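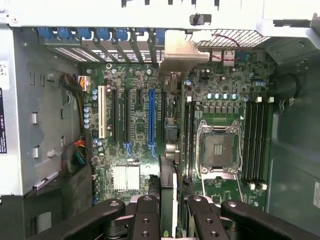 *Tower with the side off: green motherboard, blue slot latches along the back.*

Subject: Re: [hotham-repair] Old towers, worth keeping?

Azlan Lumbantobing wrote:

> Trudiretti want 399 for each refurbished desktop. I say we keep the
> old towers going. New memory, new drive, they'll last another 3 years.
> Osman has worked out that it saves us 1143 over the lot. Any objections
> before Sunday?

One or two, yes.

Where does the "another 3 years" come from? I asked the same thing in January and was told it was "the usual figure". Usual for whom? The Ultex drives we bought last time were meant to see us through as well, and two of them went back.

I'm also not convinced by the 1143. It leaves out power supplies — and anyone's time. If Osman has a spreadsheet, could he send it to the list? I'd like to see what he put down for electricity.

I'm not keen on Trudiretti either. "Refurbished" can mean a wipe with a cloth. Have they said what the warranty covers, in writing?

My vote is to do two of ours, use them at Hotham for a while, and hold off on the rest. I can't make Sunday before 3, so please don't settle it without me.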